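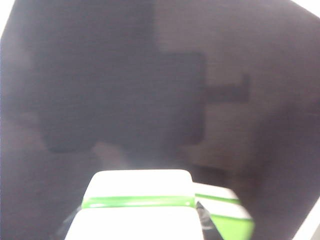

Ticket: Old town walking tour, audio guide
Opened by: Severino Prieto
Handled by: Yabsira Belay, Druritz visitor app support
Status: Closed (mostly)
Affects: Prillville city pack, English version

Severino Prieto, 09:20
Good morning. I am in Prillville for one day and bought your walking tour, the one called "The Old Town Before Lunch". Stop 1 worked. Stop 2 worked. At stop 3 the voice told me to admire the painted ceiling of the corn exchange while I was standing in front of a shop selling phone covers. I admired it as best I could. Please advise.

Yabsira Belay, 09:31
Morning Severino, sorry about that. Could you tell me which version of the city pack you have (Settings, then My Packs) and whether the blue dot on the map is where you are?

Severino Prieto, 09:38
Pack says 14. The blue dot is in the river. I am not in the river.

Yabsira Belay, 09:44
Good to hear. Please try these in order:
1. Close the app completely and open it again.
2. Check that location is set to "precise" in the phone's own settings, as well as in the app.
3. Walk to the nearest open space, the fish market square would do, and wait for the dot to settle.

Severino Prieto, 10:02
Done. It was set to "approximate", so that one is on me. The dot has left the river and is now on the correct side of the square. However, the voice has started stop 5, the Stoica chapel, and says it is "just fifty paces ahead through the arch". There is no arch. There is scaffolding and a man eating a sandwich.

Yabsira Belay, 10:10
The arch is behind the scaffolding, I'm afraid. It was wrapped in October and the route was changed to go round by Doso Lane. Pack 14 still has the old route. You should have been offered a newer one when you opened the app this morning. Did you see a message?

Severino Prieto, 10:13
I saw a message. It wanted 600 MB and I was on the hotel wifi, which was not in a position to promise anything. I pressed "later".

Yabsira Belay, 10:19
Understood. You don't need the whole pack. Go to My Packs, Prillville, Routes only. It's 50 MB and leaves your audio alone. The library on the square has free wifi in the entrance hall, no login. Once it has loaded, press "Rejoin tour" and choose stop 4.

Severino Prieto, 10:47
Loaded. Rejoined. The app congratulated me on completing the tour and asked for a rating.

Yabsira Belay, 10:52
Please don't rate it yet. That's a known fault when you rejoin after skipping a stop. Tap the flag at the bottom, "Start from here", and ignore the confetti.

Severino Prieto, 11:25
Working. Doso Lane is very pretty and I would never have gone down it on purpose. The voice is now describing the clock tower and the clock tower is present. I have one remaining complaint: stop 6 recommends a bakery for almond rolls "until noon" and it is closed for the season.

Yabsira Belay, 11:33
Passed to the content team. The café opposite does them too, a bit drier. I've credited the tour to your account, so the cathedral quarter walk is free if your legs are up to it.

Severino Prieto, 12:40
Drier is correct. Thank you. Is there anything I should know about the cathedral quarter before I press start?

Yabsira Belay, 12:44
Stops 1 and 2 are in the wrong order. Otherwise fine.

Internal note, YB
Routes-only update fixed the old path. Rejoin fault added to the existing report, which is now over a year old and could have its own walking tour. Bakery hours sent to content. Left open: cathedral quarter stop order.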